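Speaker notes: Logging a haunting claim at the Flulmont Hotel
Dec 5, 2024

Opening
Give the claim as guests report it: footsteps in Room 441 after midnight, heard from the room below. Reports start in April. No sightings. Read two of the logged reports aloud, no comment.

Method
Two Erkix recorders, one per floor, clocks matched before each session. Zandow meter for room temperature, one reading every 40 seconds. Explain why we dropped the spirit box - its output can't be checked against anything.

Results
100 hours of audio. Footstep-like sounds on both recorders, louder on the lower one. Play clip 2, then the same clip slowed down. Pause before giving the pipe explanation. 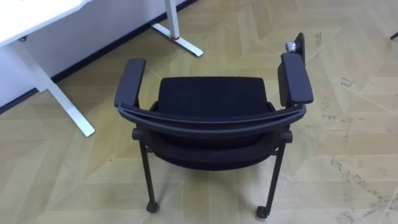

Open points
The pipe accounts for the knocks, and the voice on the last night is still unexplained. Say so plainly. Mention the Giáp house file for comparison - same type of sound, older plumbing.

Questions
Repeat each one for the back row. Recorder settings are on the handout.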